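Ticket: Store page drops stock count after nightly sync, Zarow plugin blamed

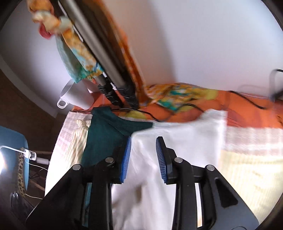
Braseck, September 2024

Status: open again
Product: Zarow inventory plugin, running on a Rakena store
Reported by: shop admin

Original report

We sell fabric by the yard and keep 3,253 listings. After the nightly sync, 169 of them show "out of stock" on the store page while the back office still has the right numbers. Customers can't add them to the cart. If I open a listing and hit Save without changing anything, it comes back. I am not going to do that 169 times every morning.

Reply from Zarow support

Thanks for reaching out. This is usually a caching issue. Please clear your browser cache and try again in a private window.

Shop admin

I did that before I wrote in. Customers on their own phones see the same thing, so I don't see how my browser comes into it. I did it again anyway. No change.

Reply from Zarow support

Please turn off all other plugins and run the sync by hand to rule out a conflict.

Shop admin

Done, on a copy of the store. Only Zarow left on. Ran the sync by hand twice. First run: everything fine. Second run: the same listings went to zero. I'd call that ruling out a conflict, but I expect to be told otherwise.

Log from the second run, trimmed:

sync start
read source: ok
compare: ok
write stock: ok
write stock: skipped, value unchanged
publish: ok
sync end, errors: none

"Errors: none" is doing a lot of work there. Look at the skipped line. My guess is that the plugin blanks the public number first, then compares against the back office, sees no difference, and never puts the number back. It would explain why the first run is clean and why pressing Save fixes a listing. I can't see your code so take it for what it's worth.

Reply from Zarow support

We have been unable to reproduce this. Could it be related to your Zillel feed? We have seen feeds send empty values.

Shop admin

The Zillel feed was off for the test, as you asked. It only sends prices in any case. I checked the last feed file and there is no stock column in it at all.

One thing I did find. Every bad listing is sold in part yards, so the stock is a number like 5.5. The ones sold whole are fine. I changed one remnant from 5.5 to 5, ran the sync twice, and it stayed up. Changed it back and it dropped on the second run.

Reply from Zarow support

Thank you, that is helpful. Version 2 of the sync module handles decimals differently. Please update and let us know. Marking this as solved.

Shop admin

Please don't mark it solved before I've tried it. Reopening.

Updated the copy of the store to version 2. Two syncs, all listings stayed up. Good so far. But 5.5 now shows as 6 on the store page, and I don't have six yards of that cloth. So instead of hiding stock I have, it offers stock I haven't got. I would take the old bug over this one, at least it didn't sell anything.

The live store stays on the old version with the nightly sync turned off, and I'm updating stock by spreadsheet import. Slow, but the numbers match.

What I need from you:
- a sync that leaves decimals alone, or a setting for rounding down
- the skipped line logged as a warning when the public number is blank
- this ticket left open until I close it

Reply from Zarow support

We have passed this to the development team. No date at this time. Have you tried clearing the store cache?

Shop admin

Yes.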